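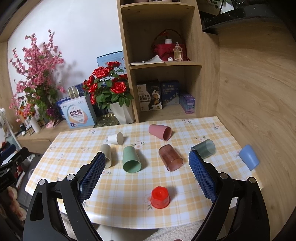
Page last changed: November 2023

Tableware and Small Items Gallery: Plastic Cups

The Tullness Household Collection lends everyday tableware to residents, clubs and classes in the Divdale area. Most of what is lent is plain and inexpensive, and the written catalog does not always give borrowers a good idea of color or finish. The gallery pages are intended to fill that gap. Each page covers one group of items and is revised when pieces are added to or withdrawn from the group.

The present page concerns small plastic cups, entered in the catalog under shelf number 613. The cups are lent as a mixed group. They differ in color, in shape and in how much light they let through, and borrowers who require a matching set should consult the page for boxed tableware.

The notes that follow refer to the photograph at the top of the page.

The red cup
Standing upright at the front of the table. The sides are ribbed and the rim is octagonal, with flat facets that make the cup easy to recognize among rounder pieces. It is the cup most often requested by name, usually for children's tables. Please give the color when reserving it.

The pink and white cups
Both on their sides toward the back of the tablecloth. The white cup is a small one, and it is well suited to single portions of nuts, raisins or sauce.

The beige cup
Upside down, on the left. The collection recommends that cups be stored in this position after washing and drying, on a clean cloth or a lined shelf.

The sage-green cup
In the middle of the table, tipped over with its mouth toward the front. The catalog lists it with the plain colors. Borrowers arranging a spring table often pair it with the pink.

The translucent cups
One is reddish-brown and the other grey-green. The reddish-brown cup has faint printed markings for measuring. These should be treated as a rough guide only, and borrowers who are baking are asked to use a proper measuring cup from the kitchen section. Abrasive pads should not be used on either cup.

The light blue cup
At the far right of the table. Light colors are more likely to take a stain from tea, berry juice or tomato, and a prompt rinse in cool water is advised.

The tablecloth
Yellow and white check, printed with small flowers in pink and green. Tablecloths are cataloged separately under number 162 and may be borrowed with or without tableware. They should be returned unfolded in the bag provided, so that they can be inspected before laundering.

The bookcase
Light wood, with open cubby shelves. The boxes on the lower shelf, among them a dark box of biscuits with Chinese text and pictures of cookies, are not part of the lending collection. Furniture is not lent. Inquiries about shelving of a similar kind may be directed to Howlader, the firm that supplies the collection's storage.

Borrowing and return

Cups may be kept for 2 weeks and renewed once, provided that no other borrower has placed a reservation. They should be returned clean and dry in the Flakau carrying box in which they were issued. Cups with cracks or sharp edges should be set aside and reported at the desk. There is no charge for ordinary wear. A missing cup may be replaced with one of similar size, in any color, subject to approval at the time of return.

The group is withdrawn each February for inspection and is not available for loan during that month. Reservations for March are accepted in advance.

Related pages: Boxed Tableware; Tablecloths and Napkins; Serving Trays; Kitchen Measures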